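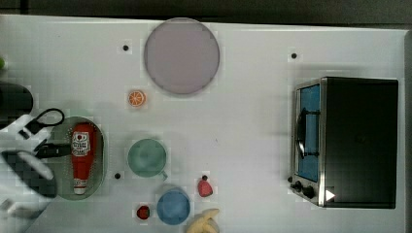

What time does the robot kitchen start on the open day?

Two o'clock, in the ground floor lab, and you should come early if you want a chair.

Inese Hunt had read this on the Workus website and had come early. So had everyone else in Cestdale with a child and no air conditioning. She got a chair behind a man in a very tall hat.

She was there for the Inthanon Inn, where she had run the kitchen for eight years, and whose owner had come back from a trade show with a brochure and a look. "Just go see it," he had told her. "Keep an open mind." He said this to people shortly before he changed their hours.

The demonstration was led by Nattawut Chantharasri, a thin young man with a headset microphone he plainly didn't need. He introduced the robot as Sesus. A woman near the front asked if that was a religious thing.

"It's a software thing," said Nattawut.

"It sounds religious."

"We've had that feedback."

He explained that Sesus would be tidying up after breakfast. Inese looked at the breakfast: ketchup, a strawberry, a banana and a slice of orange. She had worked with chefs who would have called it a tasting menu and charged accordingly.

The arm began to move. It traveled out over the table with tremendous dignity, like a bishop looking for the restroom, and stopped.

"It's thinking," said Nattawut.

Everybody watched it think. A baby was taken outside. The man in the hat leaned over to his wife and said that their dishwasher had done that, right before the end.

"What's it thinking about?" asked a boy of six or so.

"Where things are, mostly."

"They're right there," said the boy.

Inese warmed to him.

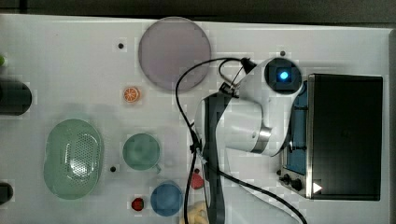 "It has to work that out for itself," Nattawut said, "every single time. You and I look at a cup and we know it's a cup. Sesus has to make a case for it."

He put a number up on the screen behind him. It was 2,147, which was how many practice runs the robot had done since they started on breakfast. There was some applause. Inese tried to remember how many breakfasts she'd cleared in her life, got as far as her second summer at the inn, and had to stop, as it was making her feet hurt.

Her first week had not gone well either. She had put a tray of clean glasses down on a counter that ended four inches sooner than she believed it did. Siriporn Phromma, who ran the kitchen then, came out of the pantry, looked at the floor, and handed her a broom. She never mentioned it again except at Christmas parties, birthdays, and Inese's wedding.

The arm set off once more. It went down slowly, fussed with its grip, and came up holding the strawberry. The room made the sound that rooms make at fireworks. Even the hat moved.

Then it dropped the strawberry, and the room made the other sound.

"That's fine," said Nattawut, in the voice of a man for whom it was not. "That's useful data."

"It should go lower," said Inese. She hadn't meant to say it out loud. People turned around. "It's letting go too high up. New people do that. They're in a hurry to be finished with it."

Nattawut looked at her, then at the table, then at a colleague by the wall, a large, tired person named Pieter Vermeulen, who wrote something on his hand.

"Are you in robotics?" asked Nattawut.

"Eggs," said Inese.

Afterward there was coffee, poured by a human being. Pieter Vermeulen found her beside the urn and wanted to know what else new people did. She told him. It took a while – she started with knives and worked outward – and he ran out of hand and went on to his wrist. At the end he asked if she'd ever think of coming in on Saturdays, for money, to sit and watch Sesus and say what was wrong with it.

"I already do that," she said. "Six days a week. His name's Kyle."

But she took the card.

On Monday the owner was waiting for her by the walk-in with the brochure rolled up in his fist. He asked what she thought, and could it do the breakfast shift?

"It's slow," said Inese, tying her apron. "It drops things. It stops in the middle and stares."

His face fell.

"I'd give it a couple of weeks," she said, and went to find Kyle.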